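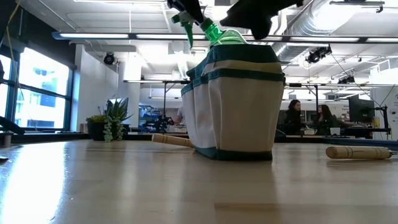
Right, hello, are we all in? I'm Kirstin Halliday, I work on the Somden project, and I've got the slot before lunch so I'll be quick.

Start with the garden bag task. Say it slowly: spray bottle, canvas bag, hand tools. Sounds like nothing! Ask who here has driven an arm remotely - wait for hands.

Two ways we teach it. One, you take hold of the arm and move it yourself. Two, you sit back and steer it with the controller. I much prefer the first for anything with a narrow opening, because you can feel the bag push back. Ayman will disagree from the floor, let him (two minutes, max).

Then the numbers. 2,331 demonstrations by the end of July, and I threw out a lot of mine from the early weeks. Mention the hesitating - if I dither over the bag, the robot learns to dither over the bag. Play the clip if the sound's working.

Bit on grip height. Holding a spray bottle up near the trigger is fine for lifting, but the bottom swings, and a soft bag won't forgive you. Agnes has the plot, slide 3.

Skip Plusia if we're running over.

Finish on what I'd like from people: more left-handed drivers, please, and come and find Ratree for a go on the controller.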